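3. Inside the Case: What People Meet When They Open a Desktop

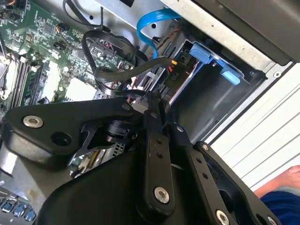

Figure 2. Interior of an open desktop case, with the motherboard, the cabling and the drive bay cage.

3.1 Why we started with the cables

When Edit Tóth and I began planning this study, I figured the motherboard would be the hard part for beginners (it's what everybody worries about, right?). So our first draft of the interview guide was nearly all about chips and memory. Then we sat down with the first people and all they wanted to talk about was cables! Where does this one go, is it okay to bend it, why is there so much of it. We rewrote the guide that same evening, and I'm very glad we did.

Figure 2 gives a fair idea of what they were dealing with. A bunch of flat black cables loops from the board area over toward the drive bay in a kind of lazy S, and a bright blue SATA cable arches down into the same area. If you've built a few machines you barely notice this. If you haven't, it looks like one big knot, and you can't tell which piece belongs to which part until you follow it with a finger.

We asked everyone to do exactly that: pick a cable, follow it from end to end, and tell us what they thought it did. The blue one was by far the favorite first choice. People gave it names ("the blue guy" came up more than once) and used it as a landmark for everything else, as in "the plug behind the blue one." The black cables got lumped together as "the black stuff," even by people who were otherwise very careful with their words. I think that matters for anyone writing repair instructions. A color that stands out does a lot of work before the reader has learned a single part name.

3.2 Color as a hint about touching

Something else we hadn't planned for came up when Dennis Kombo went back over the recordings. People were treating color as permission. The drive cage has two light blue plastic release tabs on it, and those were the parts people reached for most freely, with no prompting from us. One participant from the Sfeir group told us, "Well, they look like they want to be pressed," and I couldn't put it better myself.

The white latches at the ends of the memory slots were a different story. They're release parts too, but against a busy green board full of tiny components, people read them as just more board. Several asked whether they were allowed to touch them at all. The pale thermal pads confused folks in the other direction: a couple of people took them for stickers and wanted to peel them off (we stopped them).

Thin red and black wires also made people nervous, more than the thick bundles did. The pair of colors seems to say "electricity" to nearly everyone, and with the machine unplugged and the cord lying on the table beside them, they still pulled their hands back. We talked about whether to step in and reassure them. In the end we let it go unless they asked, and Edit noted each time it happened so we could come back to it in the closing chat.

3.3 Labels, and who reads them

I'd love to report that printed labels helped, but mostly people didn't see them. There's a "P10" marked on the dark surface of the drive cage, and when we pointed it out afterward the usual answer was some version of "oh, huh." The ones who did spot labels tended to have some background in wiring or sewing machine repair, of all things, and they went looking for letters and numbers right away.

Dennis and I still disagree on what to make of this. He thinks bigger print would fix most of it. My feeling is that a label only helps once you have something to match it to, and none of our participants had a diagram in front of them during the first task. In the Trometti sessions, where we handed out a one-page parts map halfway through, people suddenly started hunting for print all over the case. We pick that up again in Section 4, along with the order in which they took things out.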